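Vomard (simulator)

Vomard is a simulation package for sidewalk delivery robots and small self-driving carts, sold by Morelli, a software firm in Loltudport. It gives a robot's driving software a made-up city to practise in, with pavement, curbs, crosswalks and street furniture, so teams can run tests without putting hardware on a public footpath. First sold as an add-on, now a stand-alone product. Licences are yearly. A cut-down student version exists, same maps, fewer sensors.

The downtown map is the one most buyers start with. Older stone and brick buildings, glass towers, a building under construction with a crane over it. Most test routes keep to the sidewalks.

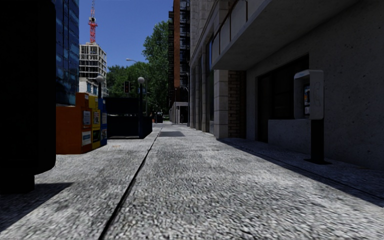

By Ilaria Ferri | Aug 10, 2020

Overview

The package has three parts: the map set, the sensor models and the route editor. Maps are fixed, users can't redraw streets, but props can be moved or switched off. Payphones and newspaper boxes are on by default in the downtown map. They matter more than you'd think for a low robot hugging the building side or the curb side of a walkway. Dark doorways and hard shadows were kept in on purpose, according to the manual, as camera-based software often trips up on them.

Light is set by a single slider for sun position plus a cloud setting. Clear sky is the default. Rain was promised for December and is listed as "in progress" in the release notes.

Maps

Downtown is the largest map. The prop libary holds 1,331 objects, shared across all maps, and can be searched by name or by height. Height search is the useful one. A robot with a knee-high camera sees a bollard as a wall and a curb as a cliff, and the search lets a tester pull up everything that might block a given sensor.

Other maps: a suburb with driveways, a campus, and a plain test yard with painted lines and nothing else. The yard loads fast. Most people use it for checking that the wheels turn the right way and then never open it again.

Crossings

Crossings are where the product gets most of its use. Each one has stripes, a curb edge and, on bigger corners, working signals. Signal timing is editable per corner. Pedestrians can be added, walking or standing, though they follow simple paths and will not step around a stopped robot. Long-standing complaint, that.

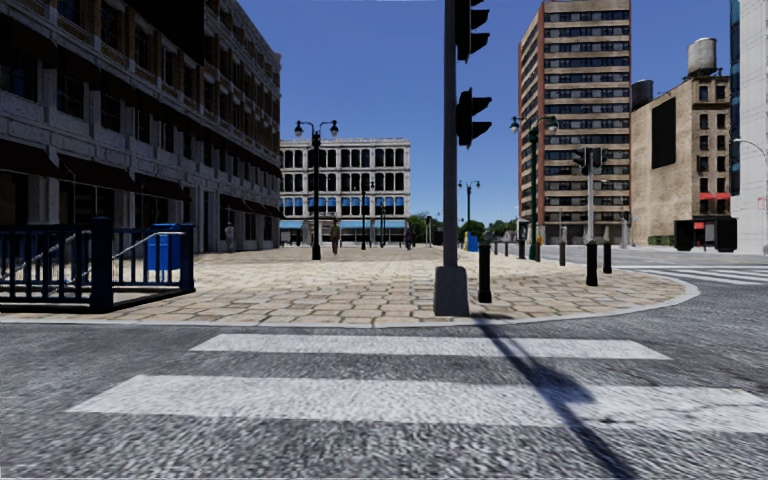 Corner plaza and crosswalk, downtown map.

Curbs on the downtown map are raised and rounded at the corners. Curb ramps can be added in the route editor but have to be placed one by one, slow going on a long route. The stair openings with railings are treated as no-go areas by the editor, but not by the robot. It has to work that out from its own sensors, and a robot that gets it wrong will fall. The fall is logged as a fault and the run ends.

Sensors

Colour camera, depth camera, a spinning laser scanner, wheel counters. Up to 20 sensors on one robot. Frame rate holds at 25 per second on a mid-range desktop with one camera running, drops quickly after that. Lens blur and noise are adjustable. GPS error is modelled too, and gets worse between tall buildings, a nice touch.

Reception

Mixed to good. Reviewers liked the street textures and the signal control. The speckled stone paving got praise from people working on ground detection, less from those with older graphics cards, where it smears in the near view. The main rival is Golden, cheaper and with better pedestrians but flatter looking streets. In a side by side trial by the same author, a cart trained in Vomard finished 63 delivery runs before its first curb strike, Golden's managed nearly as many. Both were tested on the suburb type map only so the result says little about downtown driving.

Common gripes: the editor has no undo past one step, the manual is out of date in places, and support replies come in office hours only. Price also comes up alot. Small teams tend to share one seat.

Related articles
Golden (simulator)
Morelli (company)
Sidewalk delivery robot
Curb detection
Route editor
Loltudport

Contact us | © 2020 | Back to top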